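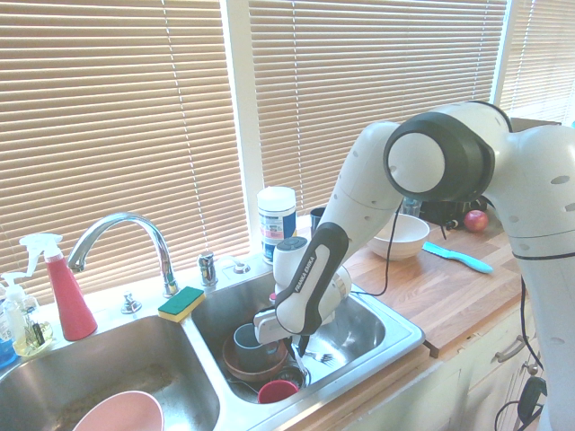 Catching up on the dishes

I lived with a single sink for 39 years, so the double one in this kitchen still feels like a luxury. I use the right side for the things that need a soak and leave the left for rinsing, at least until a pink bowl gets put there and the system falls apart.

Cups are what pile up here. The red one is mine. The gray-blue one came from Solange Perrin when she moved in March, and it fits inside the terracotta-colored bowl, so that is where it usually ends up. Forks I leave until last and wash all together.

I have no rack. Clean dishes go on the wood counter to the right of the sink, back by the window, with the big cream bowl in front and the plate leaned up behind. Kyung-tae Cho told me to buy a Flondberg rack for 60 dollars, and I may, but it would take up the space where I chop.

Knives stay out on the counter by themselves. I cut my thumb once reaching into cloudy water and I don't put them in the sink anymore. The teal one is plastic with a serrated edge and does fine on lettuce and soft bread. The white-handled one gets used for everything else.

Next job is the steel itself. The left basin has water marks that dish soap doesn't touch, so I'm going to try baking soda.

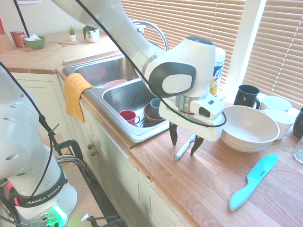 The two knives on the counter, with the bowls and black mugs at the back.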